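Looking After a Dark Table
Print this page | E-mail this page

Dark furniture shows everything. Dust, fingerprints, crumbs, the ring from a cold glass. A light oak table can go a week between wipes and look fine, while a black or dark brown one looks neglected by the next morning. Most of the trouble can be kept down with a few habits and the right cloth.

Find out what the finish is

Before you put anything on the surface, work out what you are cleaning. Turn the table over or look under the edge of the top and try a drop of mineral spirits on a cotton swab. Wax will soften and come away yellow or brown on the cotton. Varnish and polyurethane will not move. Painted tops usually show a clear color change where the paint stops underneath.

If you can't tell, treat it as wax. Wax is the fussiest of the lot and anything safe on wax is safe on the others.

Everyday dusting

Use a microfiber cloth, slightly damp, and wipe along the length of the table. Follow with a dry one. Paper towels leave lint and on a gloss finish they can leave fine scratches that only show when the sun is low. Skip the feather duster too. It moves the dust to the floor and half of it comes back.

Wash the cloths on their own without fabric softener. Softener coats the fibers and the next time you dust you will see streaks. I keep mine in a drawer with nothing else in it and replace them every December.

Spray the cloth and never the table. Overspray on a dark top dries into a haze, and you will spend longer getting it off than you did dusting.

Water rings

A white ring is moisture in the finish. A black ring has gone through to the wood and is a job for sanding or a refinisher. White rings often come out at home.

Start with a hair dryer on low, held a hand's width away and kept moving. Give it a few minutes. If the ring fades, let the table cool and rub in a little furniture oil. If nothing happens, put a dab of plain petroleum jelly on the ring, leave it overnight, and wipe it off in the morning. My neighbor Zsolt Fekete uses mayonnaise for the same thing and gets the same result, but the room smells like lunch.

Don't use an iron over a towel unless you have practiced on something you don't care about. I have seen that go wrong on a good walnut desk.

Keep the top mostly clear. A glass and something flat at one end are easy to lift off when you wipe. A crowd of small things gets dusted around, and dark wood will show you exactly where they stood.
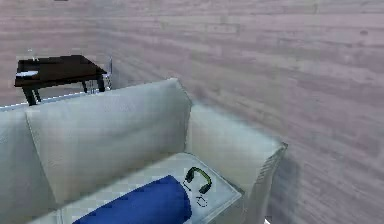

Scratches

For light scratches, a wax filler stick in the nearest shade does well. Buy one darker than you think you need. A light filler on a dark top draws the eye, and a dark one disappears. Warm the stick in your hand, rub across the scratch, level it with an old plastic card, and buff.

Felt-tip touch-up pens are fine for edges and legs but they sit on top of the finish and wear off. Go over them again when they do.

For black legs that have been knocked by the vacuum cleaner, a little black shoe polish covers scuffs nicely. Let it dry, then buff hard or it will come off on your socks.

Feet and floors

Stick felt pads under every leg, and check them when you vacuum. Grit works into the felt and turns it into sandpaper. If a pad is loose, scrape the old glue off completely before putting on a new one — the new pad will slide on old glue and take the dirt with it.

A table that rocks usually has one short leg or one low spot in the floor. Turn the table half a turn and see if the wobble stays with the same leg. If it does, shim the leg. If it moves to another one, the floor is the problem and you can shift the table a few inches until it sits flat.

Table against a wall

Leave a finger's width between the table and the wall. It saves the paint from rub marks and lets you get a cloth down the back. Keep the table away from a radiator, where the top will dry out and may split along the joints. If there is no other spot for it, oil or wax it more often through the winter.

Print this page | E-mail this page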